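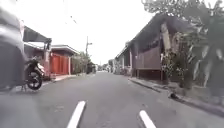

The red-orange gate, with the motorcycle parked this side of it.

Welcome back to the street pages! My aunt Lies Verbruggen lived in Gurnen for 23 years, and whenever she wrote home she wrote about her street: who had painted their gate, whose tree was getting too tall, which patch of road had been mended and which had been forgotten again. So when I finally got to spend a few weeks there myself, staying over in Ntuli with a 10 minute walk each way, these quiet residential blocks were where I wanted to be.

The gate up top is my favorite thing in the whole set. It takes up most of the front of a low little house, and I love how it sits there between the pinkish wall and all that green farther along. I could happily have one like it at home, though I suspect the neighbors would have something to say.

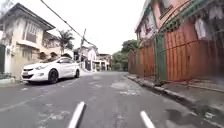

Cream house, white sedan and a palm tree under a gray sky.

I have a soft spot for old walls, and the weathered ones on this two-story house suit it very well, with that wide dark roof hanging over the upstairs windows. Look at the road too, if you like that sort of thing (I do!). There's a pale patch out in the middle and plenty of cracks, and my aunt would have gotten a full page out of it. 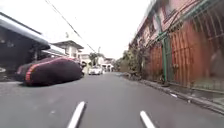
Somebody's car, tucked in under its maroon-purple cover.

Such a nice color for a car cover, and with a red stripe along the side as well. I've been trying to guess what's underneath, and my best guess changes every time I look. The deep eave beside it throws a good dark shade, and there's a leafy tree showing over the rooftops down the way.

The Flostari market pictures go up next, once I've sorted through all 800 of them.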